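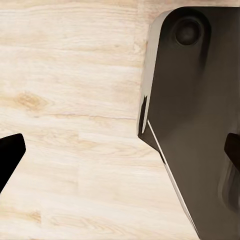 A gripper over a wood surface in simulation, fingers open.

Jan 17, 2026

If you work with robots that learn their jobs in simulation, you may already have the news in your inbox: the Hedis working group has put out its practice guide for simulated manipulation tests, and starting in March anyone who wants to be listed in the Wolde results directory will have to follow it. I've been waiting for this one for a while, so forgive me if I get a little excited over what is, yes, a document about paperwork.

The guide covers how you set up, log and report runs where a robot arm does its work inside a simulator. Until now every lab has done this its own way. I spent a good part of last year trying to compare grasping results from different teams, and I gave up on most of them. One team would call a run finished when the gripper closed, another when the object left the table, and a third didn't say at all (I wrote to ask, and they weren't sure either).

So what's in it? The rule people will notice first is the run count. You need at least 250 logged runs per task before you can publish a success rate in the directory, and every run that was started has to be in the log. If the simulator crashed halfway, it goes in with a crash code. If you stopped it by hand, same thing. No more quietly dropping the ugly ones!

Then there's the start state. Each run has to begin from a written starting pose, with the gripper opening recorded as a number, and the first camera image has to be saved before any motion command goes out. I like this a lot. It sounds fussy, but when I go back through old logs the first image is the thing I want most, and it's the thing that's missing.
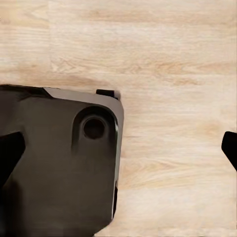

Cameras get a whole section of their own. If a camera is mounted on the wrist, the guide asks you to say where it sits, how it's tilted and how much of the gripper it takes in, and you have to keep that mount the same across all the runs in a set. Move it by even a little and you start a new set with a new number. Folks at small labs are going to grumble about that. I would have too, a couple of years ago, but I've since seen a policy fall apart over a camera that got nudged in a config file, and it took me a week to find it.

Surface textures and lighting have to be listed too, by file name and version. The draft only asked for "a general statement of the visual setting," and I'm glad they tightened it up. The working group says it got 814 comments on the draft, and from what I read in the public pile, a big share of them were on this exact point. Plenty of people wanted random textures to be required. The group didn't go that far - you can use one fixed tabletop for everything if you want, but the report has to say so on page one.

Hodov, which makes one of the simulators a lot of us use, says it will ship a logging add-on in time for March that fills out most of the form on its own. I've tried the preview. It handled the poses and the camera section fine, and it choked on my crash codes, which I had to type in by hand. Hodico, the smaller outfit that hosts run archives, is going a different way and will check your logs when you upload them. Their checker has already been pointed at the old public archive, and it flagged 2,891 runs with no start state of any kind. A few of those are mine. I'm going to fix the ones I can.
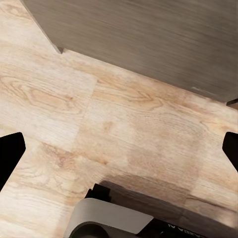 Now for the parts I'm less happy with. The guide says you have to keep full image logs for 3 years, and it doesn't say a word on who pays for the storage. Wrist camera images pile up fast, and a student project doesn't have that kind of budget. There's a line saying you can ask for a "reduced log," but the form for it isn't up yet and I couldn't find out what counts as reduced.

I'd also have liked more on carrying results over to real hardware. There's one short page on it, mostly telling you to label simulated and real runs clearly and never add them together in the same rate. Fine, good, but I wanted more! The group says that's planned as a separate guide, with no date given.

Listings already in the Wolde directory get to stay through the changeover, marked with the old label. New ones sent in before March can use either set of rules. If you're partway through a project, I'd go with the new rules right now and save yourself doing the log twice.

The full text is free on the Hedis site, along with the blank forms and a filled-in sample. Comments on the reduced log question are still open.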